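Matheson Laundry Set-up Guide
Section 4: Your first wash

Your machine is level, the hoses are on and the transit bolts are out (Section 3), so now comes the fun part! Getting the first load right takes very little extra work, and once you have been through it a couple of times you can leave this guide in the drawer.

Before you start

Set aside some 29 minutes for the empty rinse. Have your detergent within reach and a basket you can carry comfortably with both hands. A low, rectangular basket with a handle at each end is our favorite by a long way. It slides right up to the front of a front loader, it doesn't tip when you drop in a wet towel, and the open sides let air reach the clothes.

4.1 Placing the basket

1. Clear the floor in front of the machine. You need enough space to kneel or crouch, plus the full swing of the door.

2. Set the basket on the floor in front of the machine, with its long side facing the cabinet. Handles go left and right, so you can lift it straight up when you are done.

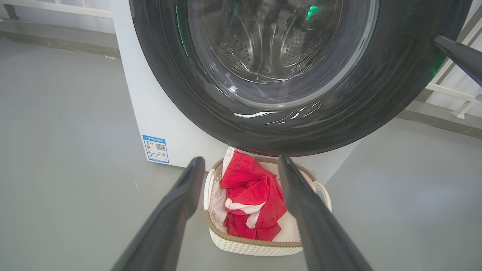 3. Check the height. The door has to pass over the rim without touching it, and a heaped basket will get in the way even if an empty one doesn't. If yours is tall, pull it back a little, open the door, then slide it in again.

4. Look through the glass before you open up. It sounds fussy, but a stray sock from the last load is very easy to spot against the steel, and much harder to find once it has turned a white wash pink.

Note: Marion Guthrie, who tested this section at home for us, keeps her basket in place all through the cycle so it is there when the load comes out. That works beautifully on a dry floor. If your machine walks during the spin, go back to Section 3 and adjust the feet first.

4.2 The empty rinse

1. Close the door and press until it clicks.
2. Choose the shortest rinse with a spin. Add no detergent.
3. When the cycle ends, wait for the lock to release. Don't pull on the door while it is locked.
4. Wipe the inside of the glass and the fold of the rubber gasket with a soft cloth.

4.3 Loading

1. Sort by color and by weight. Jeans and T-shirts can share a wash, but a single heavy item on its own will throw the spin off balance.
2. Empty the pockets. Coins and hairpins love to travel, and they usually end up in the filter.
3. Close zippers and hooks, and put anything delicate in a mesh bag.
4. Shake each piece open and drop it in loosely. Stop while you can still fit a hand, held upright, between the clothes and the top of the drum.
5. Run a finger around the gasket to be sure no sleeve is caught there, then close the door.

Caution: Keep children and pets away from an open machine, and always look inside the drum before you shut the door.

4.4 Unloading

1. Swing the door all the way open. Halfway is never quite enough – you end up holding it with your hip.
2. Bring the basket in close, under the edge of the door if it is low enough to fit.
3. Pull the clothes forward in small armfuls and let them fall into the basket. Jessie Guthrie likes to take out the shirts first and hang them right away, and we have all copied her!
4. Reach to the back of the drum and feel along the top for small items.
5. Leave the door open for a while so the inside can air out. 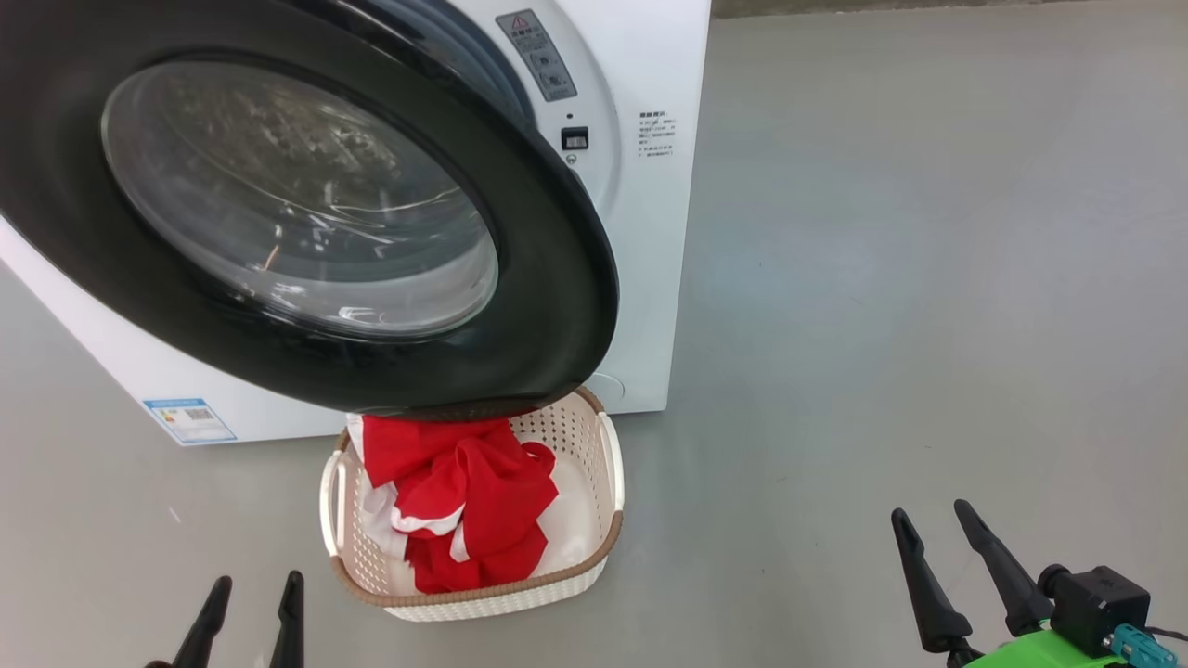
4.5 Looking after the basket

Rinse the basket in the shower every month or so and let it dry upside down. Lint gathers in the holes along the sides, and an old toothbrush gets it out in no time. Don't stand on the basket or use it as a step, and lift by both handles when the load is wet.

For filter cleaning, go on to Section 5.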